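4.2 Where the groceries go 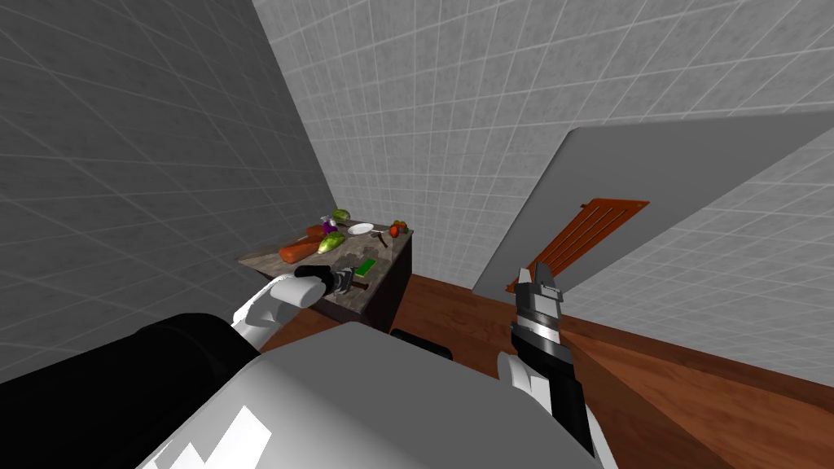 Figure 3. A kitchen table with food items on it, in a tiled room with a wooden floor (rendered).

Every household in the Plendville sample owned at least one cupboard meant for food. Far fewer used it the way the person who built it had in mind. Of the 422 shopping trips logged in the diaries, 186 ended with at least part of the shopping still on the kitchen table at bedtime, a stage we coded as "landing." Our coding manual had allowed landing a maximum of 5 minutes. The manual was written in August by two people who live alone.

Earlier work on domestic storage (Pal and Chaturvedi, the pilot report) treated the table as a stop between the front door and the shelf. The diaries suggest it is closer to a shelf with chairs. Bread, fruit and anything bought for tomorrow's lunch tended to stay put, and family members learned to eat around them. One participant in Brandon, asked when she had last seen the whole surface of her table, gave the date of a christening.

We had expected kitchen size to matter more than it did. Households in the Solanki apartments, where the kitchens are small enough to discourage visitors, put things away at much the same rate as those in the older houses on the hill. What did matter was who had done the shopping. When the shopper was also the cook, the table cleared sooner. When the two were different people, the food waited — sometimes overnight — while each assumed the other had a system. In the interviews both usually claimed to have one, and the two systems seldom agreed on onions.

The diary method has its limits here. Entries were made in the Bindeo booklet, which gives up to 100 words per trip, and participants with the most to hide wrote the least. "Put away" was also used generously. Chaturvedi's follow-up visits found it applied to bags moved from the table to a chair, and in one home to a bag moved from the table to the other end of the table. We have left these entries as reported and return to the question of chairs in Section 4.3.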